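Subject: Re: [gudgate-users] Grasp height drift in hand-guided demos

> We recorded 160 demos of the bottle task by hand guiding and
> the gripper closes too high in replay. Is anyone on Rendach
> seeing the same with remote control?

Yes, but less. Our offset dropped once we re-zeroed the wrist after every 29 episodes. Hand guiding loads the joints, and Gudgate logs the loaded angles.

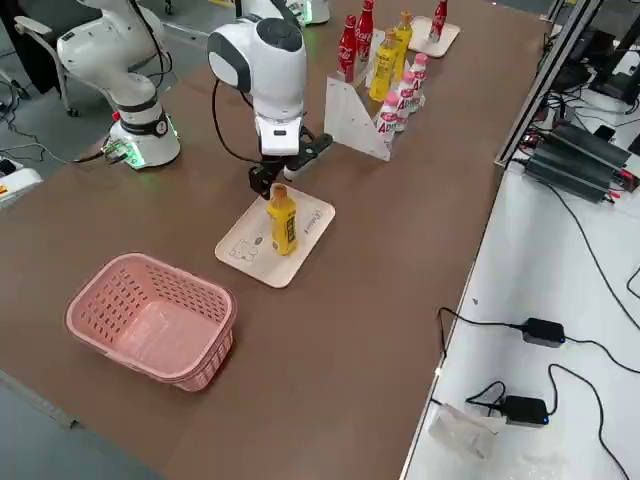 Skirkura cell, gripper over the yellow bottle on the tray.

Check the finger position against the cap before you close — a few millimeters matter on a screw cap. We also discard any demo where the operator pauses longer than 2,000 ms above the bottle.

Config is in the Rendach branch, revision 699.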